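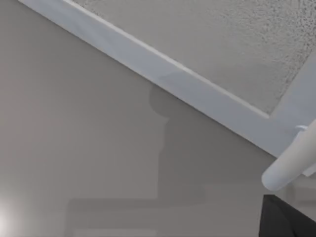

September, simulator notes, wrist camera and the two finger sets

Afternoon

I promised myself I would write this up while it was still fresh, so please forgive the rambling, and forgive the coffee ring if you are reading the paper copy! The question for this round was whether we should stay with the round white fingers on the Szewczyk gripper or move over to the flat Surano pads before we spend any more time on the shelf tasks. Everything so far is in the Plemetano simulator, with nothing on the real arm yet.

First, the camera. I started with the view high up near the crown molding, where the wall meets that popcorn ceiling, and I have become rather fond of it as a test spot. It is a dull place to point a camera, which suits me very well. The wall is one plain gray with no texture at all, the ceiling is all speckle, and the white molding lies between the two on a long diagonal. If a feature tracker is going to lose its footing, it will do it on a wall like that one. The finger comes in from the right with part of the molding behind it, white over white, and that is about as unkind a background as I could ask for. I would like to keep this pose as a standard check for every finger color we try from now on.

The segmentation model had a hard time with it, I'm afraid. I ran 528 frames with small changes in wrist angle, and in 104 of them the mask for the finger leaked onto the molding. The black part of the robot lower down never gave any trouble. So my first thought, before we even get to grip quality, is that a darker sleeve on the finger would be a kindness to the vision side, and it would cost us nothing in the simulator but a changed material file.

Second, the shadows. There is a soft one on the wall just under the molding, rounded on top with a taller squarish piece below, very blurry at the edges. I had been treating shadows like that as harmless, and I still mostly do, but the depth estimate wobbles a little there and I want to know why. My guess is the soft shadow setting, which I left at whatever Plemetano ships with. The bright glare in the bottom left corner I want to look into separately, as it washes the wall right out, and I suspect the exposure is too generous for a pale room. Will try one stop down and write the result in the margin.

Later, after tea

Now the grippers themselves. I moved down to the shelf and ran both finger sets on the same list of objects, same seed, same controller gains. The full batch was 3704 attempts and took most of the evening on the old workstation (bless it, the fan sounds like a hair dryer).

Round fingers, Szewczyk: lovely on cups, bottles and anything with a curve. They forgive a sloppy approach angle, and I could be quite lazy with the planner. On boxes they tend to roll the object a little as they close, and the thin boxes tipped over more often than I liked.

Flat pads, Surano: very steady on boxes and books. They want to arrive square, though, and when the approach is a few degrees off they push the object away before they ever hold it. I counted 319 failures of that kind alone before I loosened the wrist stiffness, and after that I stopped the run and began again, so please don't mix the two logs.

Controller was Wollari throughout. I did try the softer closing profile for an hour, and I liked it with the round fingers – slower, but the cups hardly moved. With the flat pads I couldn't see any difference worth the extra time. The saved profile is in the shared folder under the name "gentle close", and you are all welcome to it.

Where I stand for now: round fingers stay on as the default, dark sleeve to be added, flat pads kept for the box tasks only. I am not completely settled on it and would be glad of another opinion, especially from anyone who has used the pads on real cardboard, where friction is a good deal messier than our number for it.

To do next
Darker finger material, then the same molding pose again.
Exposure down one stop.
Soft shadows off, compare depth on the plain wall.
Rerun flat pads with the looser wrist, fresh log.
Ask about borrowing the second workstation overnight.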